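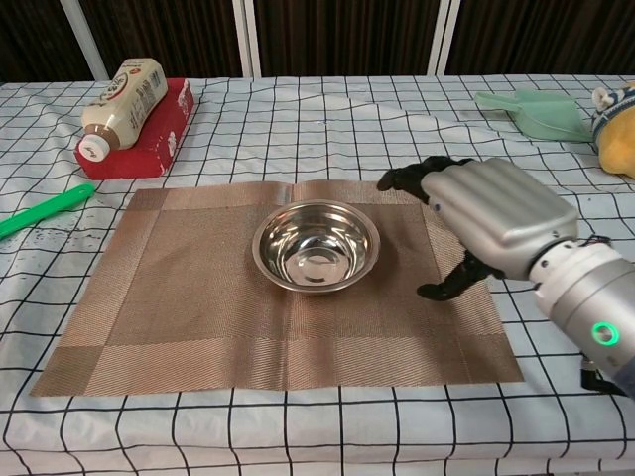 I've been selling table linens long enough to know that most people shop for a placemat the wrong way round: they pick the color first and find out later that it slides, or curls, or swallows the whole table. So when I put together the Felgate woven placemat with my weaver, Leif Ketilsson, we started with the weave and left the color until the end. We wanted a fine diagonal twill, close enough that you'd have to lean in to see it, with a slightly darker band running along the edges so the mat has a finish to it even when there's only one little thing sitting on it. I like it best with a small round steel bowl in the middle, like the one on my white grid cloth, where the tan and bronze warms up all that black and white and the bowl gets to do the shining. Look near the corners too, because the weave changes direction there and you get lighter and darker panels. I could talk about those corners all day (my sister says I do).

Color

Tan and bronze, and for now that's the only one. I get emails about a gray. We tried a gray! Leif wove two of them and they were perfectly nice and I felt nothing, so they live in his van under the coffee flask. The bronze shifts a bit depending on your light. By a window in the morning it goes almost honey, and under a ceiling lamp it's deeper and a touch more metallic. If you're matching it to something very particular, please order the swatch first. It costs next to nothing and saves both of us a trip to the post office.

Shape and size

It's a plain rectangle, sized for a dinner plate with silverware on both sides and a glass at the top corner if you don't mind the glass being a little cozy. If you set your table with bread plates and two kinds of glasses, you'll want the side plate off the mat. I don't set my table like that unless my mother-in-law is coming, so I went with the size that suits a Tuesday sort of supper and still looks good when there's company.

Creases, and what to do about them

We pack the placemats folded once, to keep the parcels small, and that means you may find a faint line across the middle when you open yours. Mine has one and I've mostly stopped seeing it. If it bothers you, lay the mat face down on a towel, put a thin cotton cloth over it and press with a warm iron, no steam. Let it cool flat before you pick it up. Or do what I do and stack a few cookbooks on it overnight.

Please don't store them folded. Flat in a drawer is best. Rolled, pattern side out, is fine too.

Cleaning

Wipe with a damp cloth and a drop of dish soap, then wipe again with plain water. Crumbs shake out over the sink. For oil or tomato sauce, get to it quickly and dab, don't scrub, or you'll fuzz up the twill. No washing machine and no dryer. A customer of ours, Valentyna Zakharchenko, wrote to say she'd put a full set through on cold and they came out fine, and I was thrilled for her, but I still can't recommend it and I can't replace one that's been through the wash.

Hot dishes

A warm plate or a soup bowl is no trouble at all. A pan straight off the stove needs a trivet, the same as it would on any cloth.

What I'd put it with

A patterned tablecloth underneath, for a start! People get nervous about this. A thin black line grid on white is really the easiest pattern to layer on, since the placemat gives your eye a calm patch to rest on and the cloth can carry on doing its thing all around it. And I never iron that cloth as well as I should. A few soft wrinkles look right to me on a table that gets used.

On bare wood the bronze gets quieter, so I'd bring in something shiny. Small stainless bowls are my favorite, the polished kind with a rolled rim. They're good for olives or salt or the pits from the olives, and when they're empty they still catch the lights overhead. I don't sell the bowls, sorry. Any kitchen supply store will have something close.

White plates, yes. Dark green plates, very much yes. Orange I'd try at home before you commit.

Ordering

You can buy one at a time or in sets. The current batch is 400 placemats, and the next one comes off the loom in June if all goes well at Leif's end. Elikem Kyei handles the packing and she's very good about notes, so if it's a gift, write what you'd like on the card in the comments box and she'll copy it out by hand.

For restaurants and guest houses, orders of 100 or more get a lower price and need a little lead time. Rostyslav Horobets took a big batch for the breakfast room at his guest house and came back for more the next season, with a request for a slightly heavier edge. We listened, and that heavier edge is what everybody gets now. Send me a message with your table measurements and I'll tell you truthfully if the mats will overlap at the corners. On small round tables they often do.

Returns

If you don't love it, send it back unused and I'll refund you. Keep the tissue if you can. If something's wrong with the weave, a pulled thread or a wobbly border, take a picture in daylight and email it over, and I'll get a replacement out to you without making you mail the first one back.

Swatches ship in a plain envelope and usually go out the same afternoon if you order before noon.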